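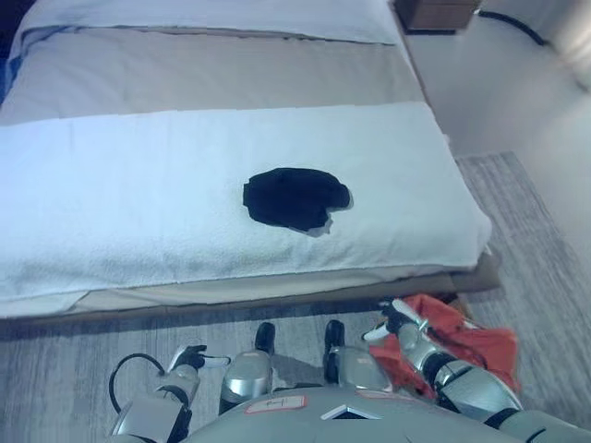
The Extra One

I was in the bath when they added the flight.

I know that because my phone was on the edge of the sink, and it buzzed so hard it walked itself into the soap dish. Then it did it again. By the time I'd got a hand dry there were eleven messages from Ningsih, most of them just my name with more and more vowels in it.

"They've put another one on," she said when I rang. "After Plaria. There's one after Plaria!"

Now, you have to understand that Plaria was supposed to be the end. We'd all made our peace with it. Plaria was going up in the spring, she'd do her eleven days at the station, she'd come down on the long runway at Sulldale and that would be that, lights off, everyone home. I'd already had my leaving card. It had a cartoon rocket on the front with a hankie, and somebody in Payloads had written "sorry for your loss" in it, which I thought was a bit much.

"Which ship?" I said.

"Lubis."

I sat back down in the water.

Lubis was mine. I don't mean I flew her, I've never been higher than the roof of my mum's flats. I did tiles. I'd done tiles for nineteen years, on my back mostly, on a padded board with wheels, looking up at the belly of her with a torch in my teeth. I knew that ship the way you know a ceiling when you've been ill. And they'd parked her in the end bay at Christmas with a sheet over her nose and started taking bits off for the museum.

"They can't," I said. "She's got no left-hand wheel well door. It's in Balberg. It's in a glass case!"

"They're sending a lorry," said Ningsih.

So that was January. I went in the next morning with my hair still damp and found half the shift had turned up without being asked. Ningsih Khoo had her coat on over her pyjama top and was standing under Lubis with a clipboard, already cross with someone. She'd been made lead on the turnaround at six that morning, over the phone, and she hadn't sat down from what I could see.

The trouble with bringing a ship back is that people have been kind to it. When a thing's finished with, everyone takes a little something. Nothing wicked! A switch cover, a label, one of the red ribbons with REMOVE BEFORE FLIGHT on it. Ningsih put a cardboard box by the canteen door with "no questions" written on the side in marker, and by Friday it was full. Someone had put in a whole seat strap. Someone else had put in a teaspoon, and I still don't know whether that was ours or the canteen's.

I had a tile.

I'll just say it. I had one of the black ones, from behind the nose gear, number 476 on my sheets. It had come off in my hand the week before they parked her and I'd wrapped it in a tea towel and taken it home on the bus. It lived on my windowsill next to the basil. It weighed nothing, they're like holding toast. On bad days I'd pick it up and feel how rough it was underneath where the glue had been, and think, well, you've been to space and you're all right.

I didn't put it in the box. I told myself it wouldn't be any use, we'd have to cut a new one anyway, they don't go back once they've been off that long. All true. I walked past that box for a fortnight, looking at the ceiling.
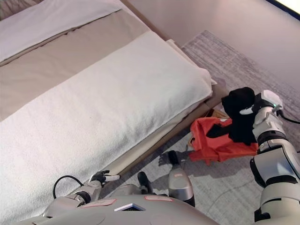 Balberg

They let me go with the lorry to fetch the door. I think Ningsih wanted me out from under her feet, because I'd been going on about the adhesive.

It's 200 miles to Balberg and the driver liked the radio off. The museum had put the door in the front hall, with a spotlight and a rope, and there was a school party round it when we got there, all sitting cross-legged. A man in a nice waistcoat asked if we could possibly wait until they'd finished their worksheets. So we waited. I sat down on the floor at the back with my toolbag.

"What's it for?" a little girl asked me. She'd seen my badge.

"It keeps the hot out," I said. "While they're coming home."

"Why are you taking it?"

"She's going again."

She thought about that. "Did they forget something?"

I laughed, and then I couldn't think of an answer, so I showed her where the tiles met and let her run a finger down the gap. You're not supposed to let people do that. She said it was scratchy. Then she asked if the ship minded, and her teacher called them all for the coach.

We had the door crated by four. I didn't say much on the way back either, so the driver must have thought I was a dream.

When I got home I took the tile off the sill and had a proper look at it. There was a bit of basil stuck to it. I wiped that off and wrapped it in the same tea towel and in the morning I gave it to Ningsih, not in the box, in her hand, outside by the bike racks.

She turned it over and read the number.

"You cow," she said. "I've been looking for this. I've had two people looking for this."

"I know. Sorry."

"We can't use it."

"I know that as well."

She held it a bit longer. It was freezing, we were both hopping. Up to 3,000 degrees, the leading edges get, and there's the pair of us with blue noses and no gloves.

"I could do with a pattern, though," she said. "For the new one. The drawing's rubbish round that corner."

So she put it inside her coat, and I went in and got my board out from behind the lockers. One of the wheels had gone stiff. I gave it a squirt of oil, lay down, and pushed myself under.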